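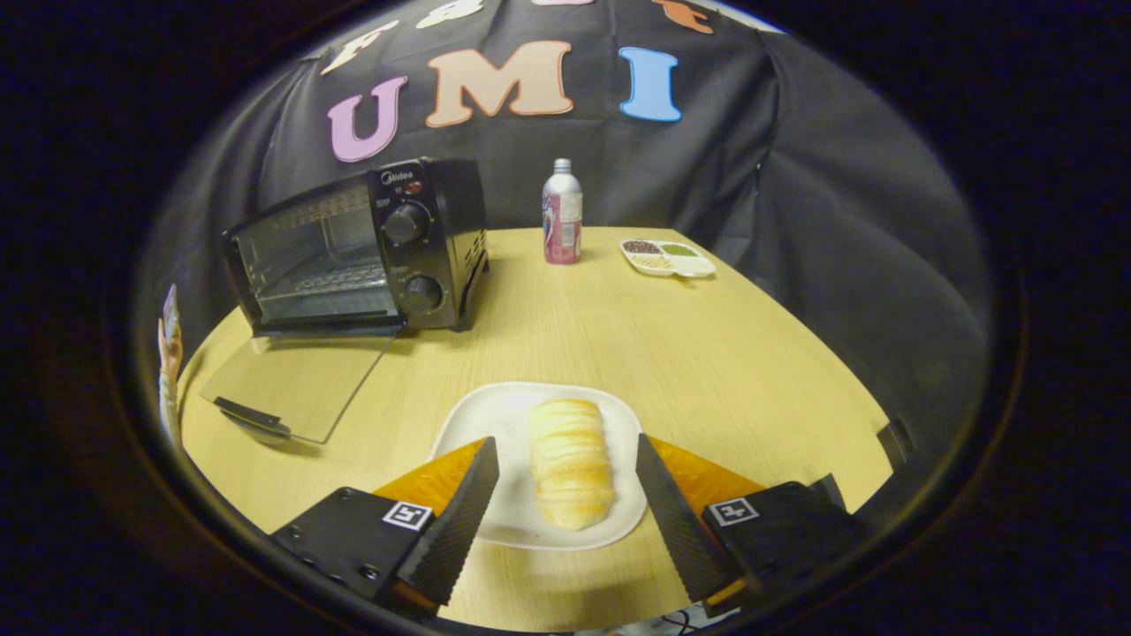
Thursday night, May 2026

I came home from the practice at half past eight and my feet are hurting, but I want to write this down before I forget how the day was.

It was the first full day with the new recall list. Until last week we had the old system, where the girls at the front desk called patients from a paper sheet and put a small cross next to the name. In Evulham, where I learned the work, we did it the same way, so I never thought it was bad. But when Jitpraphai from the software company made the export for us, we found 508 patients who did not have an eye exam for more than two years. I had to read this number two times. Some of them I know very well. One is the baker on my own street, and I buy bread from him on Saturdays and I never asked.

So today we began. I took the first 64 names myself, in the morning, when the other doctor was seeing patients. I am not good on the telephone in English. I prepare my sentence, and then the person says something I did not prepare for, and I become quiet. A lady asked me if I was selling something. I told her no, I am Doctor Mavromatis, I looked at your eyes in the winter three years ago, you had the red glasses. Then she laughed and she remembered me, and she took an appointment for her husband also.

By lunch I had 12 appointments in the book. Four people asked me to not call again, which is their right, and I marked it. The rest did not pick up, or I left a message. My messages are too long. I must write a short one and keep it by the phone.

In the afternoon we had the discussion about Saturday hours again. I would like to open two Saturdays in the month, only mornings. My partner thinks that the staff will be unhappy, and maybe he is right, but he has not asked them. I did not say this in a nice way and I am sorry about it now. He went to do the order for the Fondau frames and we did not talk until closing. Tomorrow I will bring him a coffee and begin again from the beginning.

Also the Nitano lens samples came, finally. Two of the trays have the wrong labels. I have put them on the shelf behind my desk and I will write to the company on Monday, with the numbers of the trays, so they cannot send me the same form again.

My mother called while I was eating. She wanted to know why a doctor has to call people like a shop. I tried to explain that with glaucoma a person feels nothing for a long time, and that a phone call is a small thing next to that. She said, then call your aunt, she sits too close to the television. I will call my aunt.

Things for tomorrow: the short message, the coffee, the key for the supply closet that I still have in my coat. And the baker. I would prefer to ask him in person when I buy the bread.

Polyxeni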